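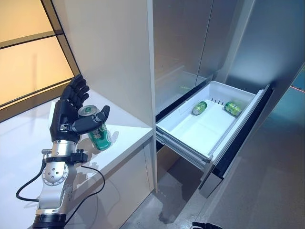 Left hand at the can on the counter, freezer drawer out, two more cans in the bin.

2 November 2025
Kitchen bay, Oson

Notes on the left hand fault. Written up from my scribbles plus the controller log, so the order should be right even if the wording is rough. Marlies has read the log part and agrees with it.

Task was the usual one for this week: cans between the counter and the freezer drawer, left hand doing the grasping. We had been getting clean runs with Tollis (the new grasp planner) and wanted a longer block before changing anything else.

What happened

Run 13 was normal. On run 14 the hand went to the can on the counter, the thumb closed first as it should, and the four fingers followed. The can came up a little and then the index and middle fingers stopped short. The thumb kept pushing. The can tipped out toward the wall side, hit the counter and rolled. I was at the stop button and pressed it when the can went over. The arm held position. The hand did not.

That last part is the real problem. After the stop, the thumb went on closing for most of a second, until it ran into the side of the index finger. No one had a hand near it. The can was dented along one side but did not leak. Wiped the counter anyway, put the can in the scrap box, and tagged the left hand out.

First guess (wrong)

I thought the fingers had hit their current limit, because the cans come out of the freezer drawer stiff and slippery and we had seen weak grips on cold ones before. Marlies pulled the finger currents and they were nowhere near the limit. Index and middle were simply not receiving new targets. They got one, went to it, and sat there. Ring and little finger were fine.

Second guess

Cable. The hand cable comes off the bracket on the side of the wrist and runs down in a loose arc to the lower arm. When the wrist turns palm-in for a can on the counter, that arc gets pulled toward the front. With power off I turned the wrist by hand through the same angle and watched the connector. It moves. Not a lot, but it moves, and the bracket is supposed to prevent exactly that.

Took the bracket off. One of the two screws was down to its last threads. No thread lock on either one. I looked back at my own page for when the hand was swapped and I did not write down that I put any on, so I am assuming I didn't.

With the bracket off and the bus powered (arm brakes on, hand disabled), wiggling the connector gave dropped messages right away. Holding it straight gave none. Marlies logged 48 dropped frames in one wiggle session, all of them from the index and middle drivers. Those two sit on the same branch inside the palm, so that fits.

The stop problem

Separate from the cable, and worse. The stop button cuts drive to the arm directly. For the hand it sends a hold message over the bus, which the thumb driver has to receive and act on. If the bus is busy with retries, the hold waits in line behind them. During run 14 it was busy with retries for the two missing fingers. So a bad connector in one part of the hand delayed the stop in another part.

Joyce Were asked for this to be tested on purpose before anyone touches the wiring again, which was fair. We did it with the hand on the bench, nothing in the grasp, and a connector we could pull on command:

Connector good, stop pressed: thumb stops at once, 4 tries out of 4.
Connector pulled, stop pressed: thumb carries on in 3 tries out of 4, longest one similar to what we saw on the run.

The retries come from the Jireš driver layer, default setting. It retries without an upper limit and there is no priority for the hold message. It is in the manual, in the chapter on bus settings. We had both read that chapter for the baud rate and nothing else.

Done so far

New screws in the wrist bracket, both sides, thread lock on all of them. Let it cure overnight before loading it.
New connector on the hand cable. The old one is in a bag with the date on it, in the fault drawer, please leave it there.
A bit more slack above the bracket so the arc does not pull tight at palm-in. Checked through the full wrist range by hand, no tension that I can feel. It does come closer to the edge of the counter now. Watch it.
Retry limit set to 2 in the driver config. Marlies did this and checked that a dropped finger now raises a fault and halts the task.

Not done

Hand power is still not on the stop circuit. Cutting it outright means the fingers go slack and whatever is in the grasp falls. For a can on a counter I can live with that. Over the open drawer it is a dented bin. Joyce wants the cut anyway and I agree with her. Marlies would like a short hold first and then the cut, with the timing done in a relay and no software in it. We have a timer relay from the old Sorum cell that might do. I need to check its rating before saying yes.

The right hand has the same bracket and the same firmware. I have not opened it. It should be treated as having the same fault until someone does. Tagged out too.

The planner also has something to answer for. It kept closing the thumb against two fingers that were reporting old positions. The position messages carry a time stamp and Tollis does not look at it. Filed as a bug. Marlies thinks it is a short fix, I have put it down as a day.

Rules until the stop is rewired

No hands inside the reach of either arm with hand power on, and that includes reaching in to reset cans. Hand power off at the bench supply, then reach.
Close the freezer drawer by hand between blocks, with power off, same reason.
Second person present for every powered run.
If a finger looks slow, stop and write it down. I saw the middle finger lag on run 11, thought it was cold grease, and let it go on. The log shows dropped frames at that point as well.

Open questions

Does the hold message reach the thumb in time with the retry limit at 2? Bench says yes with one branch missing. Not tried with both.
How often should the bracket screws be checked? I have put weekly on the sheet by the door for now.
Marlies wants to know if the wrist angle could be changed so the palm comes at the can from a bit higher. It would take load off the cable but the thumb may then land on the rim. Try with an empty can first.

Next: relay rating, then open the right hand wrist. Joyce to sign off before either hand goes back on power.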